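Gwion Nicholas on bathrooms, old houses and taking your time

I'd been trying to pin Gwion Nicholas down for a chat since January, and when he finally said yes it was on the condition that I brought lunch. So I turned up at the Prothero showroom in Gevville at noon with two meatball subs and a bag of chips, and we ate them on the back steps while he told me everything that's wrong with my bathroom. (A lot, as it happens. More on that later!)

If you've redone a house in this part of the county you've probably run into him. He's been fitting bathrooms for most of his working life, first for a big outfit called Kundent that did hotels, and then for himself, mostly in the old row houses on the Etside end of town. I asked him which he liked better.

"Hotels are the same room 80 times," he said. "You get very fast at it. You also get very tired of beige."

The old houses are another story. He told me about one job where the floor dropped so much from the door to the window that a marble would roll the whole way by itself, and the owner's kids had made a game of it. They begged him to leave it alone. He leveled it anyway, but he says he felt like a monster.

I wanted to know what people get wrong when they start planning, and he was off before I'd finished the question. Tubs, mainly. People fall in love with a tub before they've measured anything, and then they call him up and ask whether it'll go through the door.

"I had a lady who bought one on sale, 400 dollars, beautiful thing," he said. "Cast iron. It took six of us to get it up the stairs, and then I had to tell her what I thought about her joists. She could have had a nicer one for the money she spent on lumber."

His advice is to do the boring part first. Find out where the drain runs, find out which way the joists go, and stand in the room with a roll of painter's tape and mark the tub out on the floor. Then live with the tape for a week. Walk around it at six in the morning when you're half asleep. If you keep stepping on it, you've got your answer. 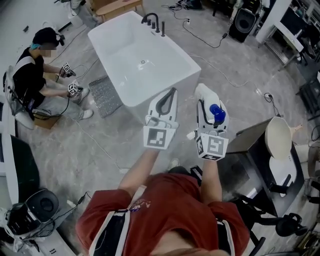 He's funny about faucets too. He thinks folks spend too long on the finish and hardly any time on where the handles go. Can you reach them from outside the tub? Can you turn the water on without getting your sleeve soaked? I admitted that in my own place I have to lean clear across to get to the hot tap, and he put his sandwich down and looked at me with real pity.

"Who did that to you?" he said.

I did, Gwion. I did that to me. I picked the spot off a floor plan and never gave it another thought, and I've been paying for it with a wet elbow ever since.

We got onto money next, as you do. He won't quote over the phone and he won't quote from pictures. He wants to see the ceiling of the room underneath, which surprises people, and he wants to see the shut-off valve, which surprises them more, usually when they can't find it. One couple had lived in their house for ten winters and the valve was behind the dryer the whole time, painted over.

What about all the tile? Big tiles, small tiles, I can never make up my mind and I told him so. He likes big ones on walls and smaller ones on shower floors, for the grip and for the slope, and he'd rather you bought the cheap tile and paid for somebody careful to lay it. Grout he could talk about all day. I'll spare you, but the short version is go a shade darker than you think you want on the floor, and ask to see it dry before you decide.

I also asked about heated floors, partly for selfish reasons, and he got a bit wistful. He put one in for his mother and she hated it for a month and now won't let anyone turn it off. He's all for them in a small room. In a big room he wants you to look at your electric bill first and have a little sit down.

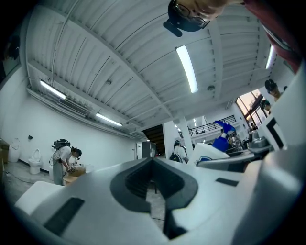 Lukian Yatsenko, on the other hand, told me over coffee the next morning that he thinks heated floors are the best money he ever spent, big room and all, and that Gwion tried to talk him out of it twice. He did agree about the tape. He taped out a tub, tripped on it for four days and went with a shower.

I passed that along to Gwion by text and got back a thumbs up and the words "told him."

Before I left the showroom I asked whether he had a dream bathroom of his own, and he laughed so hard he had to wipe his eyes. His own has been half done for years. There's a sheet of plywood where the vanity should be, and his wife has started putting potted plants on it so it looks deliberate.

"I'll get to it in the spring," he said, and then he asked if I was going to finish my chips.

He's coming by next month to look at my faucet. I've already been told to clear out whatever's in front of the valve, so if you need me I'll be in the basement, moving boxes of Christmas lights and looking for it.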